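07/09/2025

# Vandwood Opens Second Collision Repair Shop and Adds Online Claim Tracking

Vandwood, an independent auto body and paint company, has opened a second repair shop at its Kateo Road property. The new building has 19 repair bays, three paint booths and a separate area for hybrid and electric vehicles. Customers can now drop off a vehicle at either location and follow the repair online from teardown to pickup.

The company's first shop will stay open and keep its current hours. Towed vehicles will go to Kateo Road, where there is a fenced lot and a covered intake lane. Small dent work, bumper repairs and touch-up painting will be handled at the original shop.

"We were turning away larger jobs in the winter months," said Chunhua Deng, owner of Vandwood. "A car that needs frame time can tie up a bay for weeks when parts are on back order. We needed space to park those jobs without stopping everything behind them."

Construction took 23 months, including a long stretch of permit work for the paint booths. The booths use downdraft airflow and are set up for waterborne basecoat. A mixing room sits between the second and third booths, and painters can reach it without crossing the sanding area.

## Repair tracking

Both shops now use Trakine, a scheduling and repair tracking program. When a vehicle is checked in, the customer gets a link by text message or email. The link shows the current stage of the repair, parts that have been ordered, parts that have arrived and any change to the expected pickup date. Customers who prefer phone calls can ask for them at check-in, and the front desk will call at each stage.

Insurance supplements are posted to the same page. A supplement is a request for added payment when hidden damage is found after the first inspection. Until now, customers often heard about supplements from their insurer several days after the shop had sent them in. With the new system they see the request the same day, along with the technician's notes.

Wanting Cui manages the front office at both locations. "Most of our calls were people asking if a part came in," Cui said. "They can look that up now. If they still want to talk to a person, we pick up."

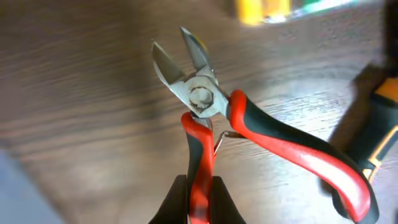
Vandwood is also changing how it trains new technicians. Starting in September, each trainee will spend the first part of the program on disassembly and wiring before moving to metal work and paint. Trainees will learn to remove trim, label connectors, disconnect sensors and protect harnesses from heat and overspray. Each one will be issued a starter set of hand tools, including diagonal cutting pliers with red and black handles, to keep after finishing the program. Shop equipment such as welders, pullers and spray guns will remain shared. The company will pay trainees an hourly wage throughout, and there is no tuition.

Yulan Du, lead technician at Kateo Road, will run the program. Du has worked in collision repair for most of her career and came to Vandwood as a refinish technician. She said the order of the training reflects the kind of work the shop now sees.

"A bumper used to be a bumper," Du said. "Now there can be sensors behind it, and a bracket that has to go back in exactly the right place. If the teardown is sloppy, you lose that time again at the end."

Applicants do not need previous body shop experience. They must be 18 or older, have a valid driver's license and be able to work full time. Applications are accepted at the front desk of either shop. Interviews include a short walk through the work area, so closed-toe shoes are required.

## Calibration moved in-house

Camera and radar calibration, which Vandwood had sent to outside providers, will be done at Kateo Road in a level bay set aside for that work. The target equipment was supplied and installed by Shezi, which will also service it. Calibration records will be added to the customer's final paperwork. Vehicles repaired at the original shop will be moved to Kateo Road for calibration at no added transport charge.

Nokuthula Rampersad, who oversees quality checks for the company, said every vehicle with driver assistance features will be scanned before and after repair. Final inspection will also include a road test, a check of panel gaps and a paint inspection under daylight-balanced lights. Work that does not pass goes back to the technician who did it.

## Customer discount

Customers paying without an insurance claim may ask for a written estimate at either shop. Estimates are free and good for 30 days. Through the end of the year, out-of-pocket repairs over $3,000 will qualify for a free interior and exterior cleaning before pickup. The offer does not apply to insurance deductibles or to vehicles declared a total loss.

Vandwood repairs most makes of passenger cars, light trucks and vans. It does not work on motorcycles, motor homes or commercial trucks with air brakes. The lifetime workmanship warranty offered at the first location applies to repairs done at Kateo Road and is not transferable to a new owner.

**Media contact:** Cormac Ó Dubhghaill, Vandwood. Requests for interviews or shop visits can be left at the Kateo Road front desk.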